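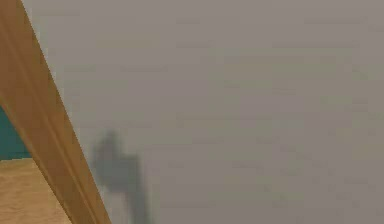
Vape Mail & First Impressions

1/ So the Rustero tank finally showed up, and I've had it going since breakfast (yes, breakfast, don't tell my dentist). Fletcher Wihongi talked me into this one back in December and I owe him a big thank you!

2/ Flavor is lovely with the mesh coil – soft, rounded, really nice on custards. Airflow ring is a bit stiff, so I use a dish towel to turn it.

3/ It holds 3 ml, and that goes quickly if you chain vape like me. Ultow has spare glass in stock. Next up is the Aris pod, once I've finished this bottle!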